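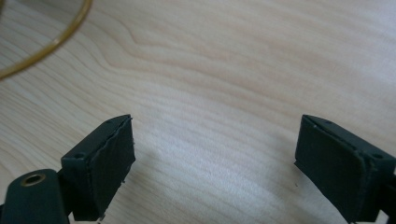

Fingers open over the bench top, rubber pads on the inner faces.

The hand-held gripper has been on the bench at Branderley since January, and the part that has taken the most time is the pads. The linkage went together in an evening. The pads are on their third version.

Version one was a smooth silicone strip. It held a mug and dropped a pen. Version two was thicker and softer, which fixed the pen but let the fingers bow when squeezed hard. The current ones are thin rubber, cut with a knife against a steel rule. The edges came out ragged. I have left them that way, as the contact area is what matters and the flecks along the border don't reach it.

The fingers are printed in a very dark green filament, left over from the Isex enclosure. One screw goes in from the top face of each. The bracket takes a brass threaded insert, set with a soldering iron. My first insert went in crooked and the bolt bound after 2 turns, so I reprinted the bracket and drilled the next hole slightly undersize. Tianyou Hou lent me a proper insert tip for the iron. Buy one if you plan to do more than a couple.

Grip test: close on a dowel, pull with a luggage scale, write down where it slips. I ran 22 pulls per pad version. The old silicone slipped early and unpredictably. The rubber is consistent until dust gets on it, then falls off fast. A wipe with alcohol brings it back. The full log is 83 rows in a spreadsheet and I can send it to anyone who asks.

Still open:

The fingers toe in slightly toward the tips. Good for small parts, poor for flat-sided boxes. A shim at the base might do it.

The trigger return spring is too strong. My hand gives out before the pads do.

Cable routing past the hinge. The present route rubs on the bracket.

I'm trying the shim first. The spring has to wait for the order from Rodbridge.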